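Dye book, back room, Tuesday (May, still no heating)

Blue cloth on white bedding, continued

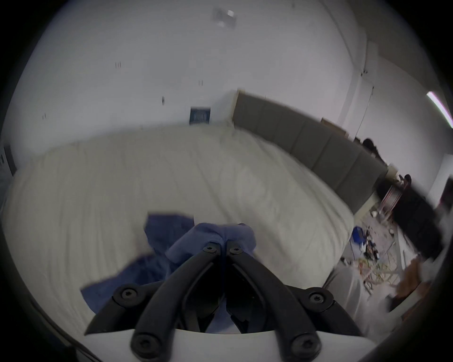 Carrying on from last week's page. Question is still the same one: why does the Foldale blue mark white cotton when the Drirnis blue, same depth of shade near enough, hardly does. Ulla thinks it's the rinse. Arvo thinks it's the dye. I think it's partly the rinse and partly that we've been rushing the fixing, but I'm writing it all down before I decide anything.

Recap for Emiliano who missed Friday and will be reading this over a sandwich:
- both cloths plain weave cotton, bought in undyed, scoured here
- both dyed in the big pan, salt first, then dye, then soda ash
- rinsed cold, then warm, then soaped hot
- line dried indoors, no iron

On paper identical. In practise not, see below.

Morning. Dry rub first. White cotton square over the end of the wooden peg, 200 strokes, same arm the whole way (mine, now aching). Foldale left a clear grey-blue smudge. Drirnis left next to nothing, had to take the square to the window to find it. Stapled both inside the back cover. Don't take them out again please, last lot went missing and I found one being used as a coaster.

Wet rub. Dampened the white square, squeezed it out, went again. Foldale bad. Properly bad, would ruin a pillowcase. Drirnis a faint tint. So wet is the worse of the two by a long way for both, as you'd expect, but the gap between them is what bothers me.

Then the overnight one. Cut a strip of each, dampened, laid flat on white sheeting, a sheet of glass on top and the old iron on the glass for weight. Left since yesterday teatime. Foldale: blue outline of the whole strip, darkest along the fold where the water had sat. Drirnis: nothing on the flat, slight line at one cut edge, and that might be loose threads and not dye at all. Didn't brush the edges off beforehand. Should have.

Soaping. This is the bit Ulla and I went round and round on. Her point: loose dye that hasn't bonded just sits in the cloth and only comes out in properly hot soapy water, and if you soap too cool you feel like you've done the job and you haven't. My point: we did soap hot. Her reply: did you though, did you check it at the end or only at the start. Checked the start only. Fair.

So checked it this time. Filled the pan from the urn, 60 on the thermometer, cloth in, lid off because the lid doesn't fit since somebody dropped it. Went for a coffee. By the time I came back it was hardly warm enough to wash your hands in. There's a lot of cold cloth going into not much water and that pan loses heat through the sides like anything. So our "hot" soaping has been hot for a few minutes and lukewarm for the rest. That goes for every batch since we moved into this room I should think.

Changed it: lid on (tea towel round the rim to seal the gap), gas on the lowest setting, thermometer left in. Held at 60 no bother. Water went inky straight away. Changed the water, went again, still blue. Changed it again, paler. Again, nearly clear. That cloth had been signed off as finished. By me.

Repeated with the Drirnis to be fair to it. First water slightly coloured, second one clear. So there is less loose dye in it to begin with, and that is Arvo's point and I have to give it to him.

Arvo on the phone at dinner time: the Foldale powder is an older tub and these dyes go off if damp gets in. They react with the moisture in the air, then there's nothing left to react with the cotton, so it colours the cloth but doesn't hold. Looks fine, rinses for ever. He says smell and look tell you nothing, only way is a test strip from a new tub alongside the old one. Our tub lives on the shelf over the sink. The lid has a crack in it. Oh dear.

Have moved the dyes to the metal cupboard by the door. Please leave them there even if it's a nuisance.

Salt. Ran low and topped up with table salt from the kitchen. Heikki says this doesn't matter provided it's not the sort with stuff added to make it run, and of course it was exactly that sort. He doubts it would cause anything like this but says note it, so noted. Bought the plain coarse stuff for next time.

Soda ash. Weighed properly, I watched it. But it went in all at once instead of in parts and I'd put money on that giving the patchy corner on the Foldale piece. Seperate problem from the rubbing, or I'm treating it as separate for now.

Water. Bartosz asked did we use the softened tap or the outside one. Half and half, no record of which went where. Hard water does leave things dull and can make the rinsing slower. From now on softened tap for everything, including the rinse, and write it in the book even when it's obvious.

Afternoon. After re-soaping, dried the Foldale over the rail with the fan on it and did the rubs again.
Dry: very faint. Better than I'd hoped.
Wet: still marks, much less. Would I put it on a white bed? No. Would I sell it as a throw with a wash-separately label? Probably, after one more go.
Overnight press is set up again, same glass, same iron, edges brushed this time.

Shade has dropped. Not masses but hold it against the leftover offcut and it's clearly lighter and a touch greener. Some of the blue we liked was blue that was never attached to anything. Yoshida want the darker one, they picked from the offcut, so either we go in deeper with fresh dye or have an awkward conversation. Bartosz to do the conversation if it comes to it, he's better at it and they like him.

Also the feel. Hot soaping that many times has made it softer, creases more and holds the creases. Crumpled a bit in my fist and it stayed crumpled. Ulla likes it. I don't much mind. For bedspreads it might be a problem as people do iron a fitted sheet but I've never met anyone who irons a throw.

Side thing, fixative. Emiliano's Bostard fixing liquid is on the shelf and he keeps asking. Not using it yet. If I put it on now I won't know whether the soaping did the work or the bottle did. After the overnight result, one piece with and one without, 2 strips of each, marked with thread in the corner because pen washes off (learned that in March, whole batch of mystery squares).

To do
- new tub of the blue, small one. Old tub kept for the side by side, do NOT bin
- lid for big pan, or a pan that has a lid
- a second thermometer, the one we've got reads a bit differently depending how you hold it
- read the overnight strips before anyone opens the blinds, last time the sun had been on one half all morning
- re-soap everything on the "done" shelf. All of it. Sorry. Ulla has said she'll start on the small pieces
- 2 jars for keeping the rinse water side by side, same glass so the colour can be compared

Method for soaping, as of today, until somebody finds something wrong with it:
Cold rinse until it's mostly running clear. Warm rinse. Then pan, softened water, bring up to 60 and hold it there with the lid on and the gas low. Small squirt of the plain soap. Stir now and then. Lift out, look at water in the jar against the window. If it's blue, change water and go again. Stop when the jar looks like tap water and not before. Squeeze, don't wring, the wringing gives those white lines.

Heikki wants to know how much gas this is all going to use. Don't know. More. Could do the held soaping in the old twin tub if the heater in it works, no one has tried it since we got it. Will have a look tomorrow if the hose reaches.

Stopped at half five, hands blue to the wrist, gloves had a hole in.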